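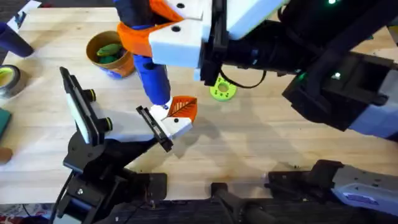

To: Stokerbridge Parents list
From: Annick Robichaud
Re: Bus cutoff for the lower school

Rhonda, thanks for writing this up. I've put your message below in full so people who joined the list after the April 2026 meeting can see what we are talking about, and my answers come after it.

Rhonda Lévesque wrote:

> I have a question about the walking distance rule. We live on the
> far side of Perron Road, and last year both of my kids rode the
> bus. The letter we got says we are now inside the walk zone for
> the lower school, so the younger one loses her seat. The older one
> keeps his, since the upper school uses a different line.
>
> I measured it on foot and I come out past the limit by at least
> 200 yards. The office told me they measure from the edge of our
> lot to the nearest school gate. The nearest gate is the one by the
> ball field, and it is locked until after the first bell. Is anyone
> else in this spot? And is there a form, or do I just write a
> letter?
>
> Rhonda

There is a form. It is called a transportation review request, and the front office keeps paper copies. The one on the website is the old version and they will send it back to you, which is what happened to us. Ask for the one with two pages.

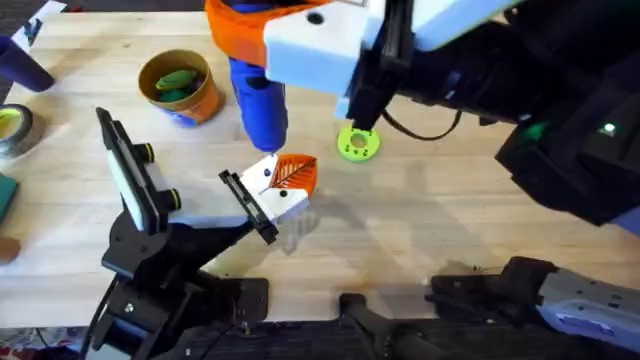 Two robot arms at work over craft supplies on a wooden tabletop.

On the gate, I asked the same thing. The written policy says "nearest public entrance." It does not say anything about hours. I would put it in your request that the ball field gate is locked when children arrive, and give the time you found it locked. If you can go by on more than one morning and write the times down, do that. Our first request was turned down for having no dates on it.

You have 7 school days from the date on the letter to send the form in. The date on the letter is earlier than the day it reached us, so check yours. If you miss the deadline you can still file, but the change won't take effect until August.
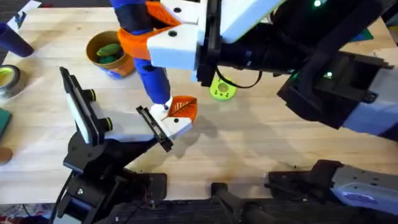
As for whether others are in this spot, yes. The district moved the line for everyone between Perron Road and the creek. At the meeting they said the lower school has some 600 students and that the new line takes one full bus off the morning run. They did not say how many families lost a seat. I asked for that number in writing and have not heard back.

Two other things people have asked me off the list.

The paid seat program is still open. If there is space on a bus that already passes your stop, you can buy a seat for the year. It does not help if your stop was dropped, and ours was. Grutico runs the signup page and you need the student number from the report card, without the dash.

The crossing guard at Perron and Dorkance is being kept for mornings only. There was talk of an afternoon guard too, but that depends on the town and not the school, so please write to the town about it. The school board can't do anything with those letters. 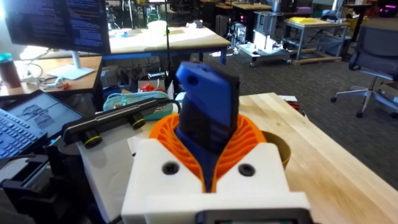 Rhonda, if you want to see what we sent in the second time, write to me directly and I'll scan it. It is a page and a half plus a map. I marked the route my son would walk in pen, with the stretch that has no sidewalk. They approved it for the rest of this year and we have to ask again for next year.

If anyone has a copy of the old line map, please post it. I only have the new one.

Annick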